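4.2 Listing records and the measure of active inventory

The inventory series used in the remainder of the paper is built from advertised sale listings in the Drolia urban area and the adjoining Skikis district. Listings were taken from the Bustance register, which holds one record for each period in which a property is on offer. A home that is taken off the market and put back on under a new agent therefore appears twice. The raw extract contained 3,157 records. After the steps set out below, 2,088 remained for analysis.

Three kinds of record were removed. The first were repeat entries for the same address where the gap between the end of one listing and the start of the next was shorter than four weeks. These were joined into a single spell running from the first start date to the last end date, and the asking price at the first start date was kept. The second were plots without a dwelling. The third were records with no asking price, or with a price entered as a monthly sum, which indicates a letting placed in the wrong section of the register. Matching of addresses was done by script and then checked by hand by two of the authors (Pichon and Cartwright), who worked separately. Where they disagreed, the records were left unjoined.

Of the 2,088 spells, 1,778 ended in a sale and 300 in withdrawal. The other ten were still open when the extract was closed and are treated as censored. Withdrawn spells are kept in the inventory count for as long as they were on offer, as a buyer searching in that period would have met them. They are left out of the price equations in Section 5.

Active inventory in a given month is defined as the number of spells open on the last day of that month. We prefer this to the mean of daily counts used by Hinds and Zhuravel in their earlier work on Skikis. The daily mean is smoother, but it hides the sharp fall that occurs when many spells end together, and in Drolia such falls are common in March. Both versions were computed. The choice affects the level of the series slightly and its direction in no month.

Months of supply is then obtained by dividing active inventory by completed sales over the same month. Completion is dated from the register entry and not from the exchange of contracts. The lag between the two differs by agent, and we have no means of correcting for it at the level of the single sale. Terraced houses and flats are pooled in the main results. Separate estimates are given in the appendix, where the flat series is too thin to support monthly figures and is shown by quarter.

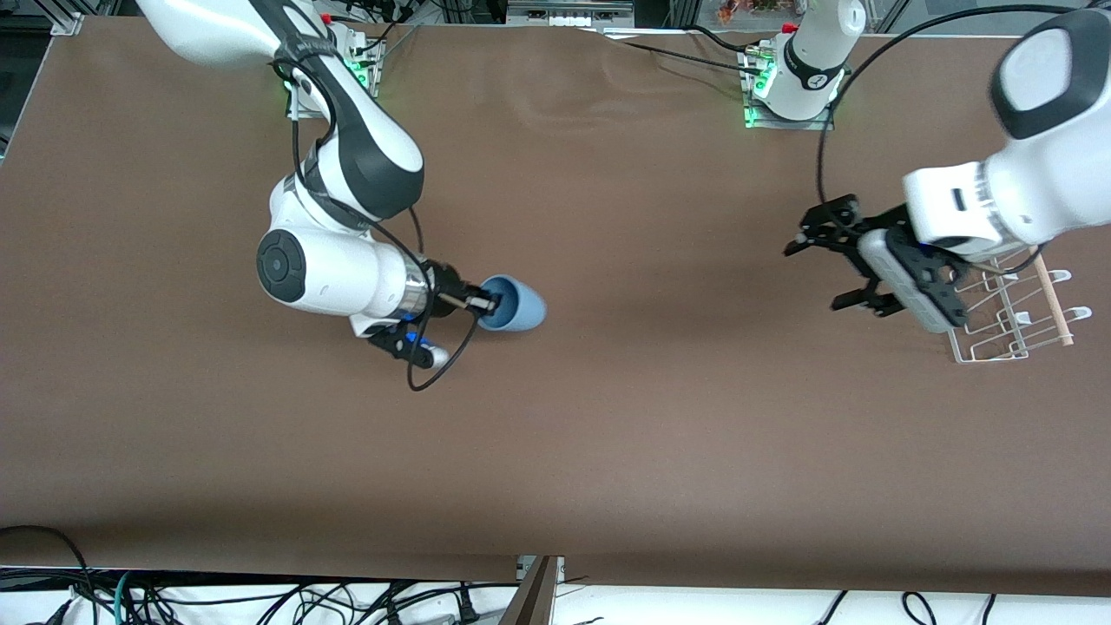
Figure 2. Two robot arms over a brown tabletop, viewed from directly above. Department of Housing and Urban Economics, Goodwin

4.3 Treatment of asking prices

Asking prices are deflated by the regional index and entered in logs. Where a seller changed the price during a spell, the first price is used in the supply equation and the last in the sale equation. Cuts of less than one per cent were ignored. Many of these appear to be rounding by the agent when the advertisement was renewed.

A price per unit of floor area would be preferable, but floor area is missing from too many of the older Skikis records. We use the number of bedrooms instead, with a separate indicator for dwellings of five bedrooms or more. Partington suggested imputing area from the tax band. The imputed values were tested on the Drolia records, for which area is known, and the errors were largest for converted buildings, so the approach was dropped.

Standard errors are clustered by ward throughout. Wards whose boundaries changed during the period are coded to the later boundary.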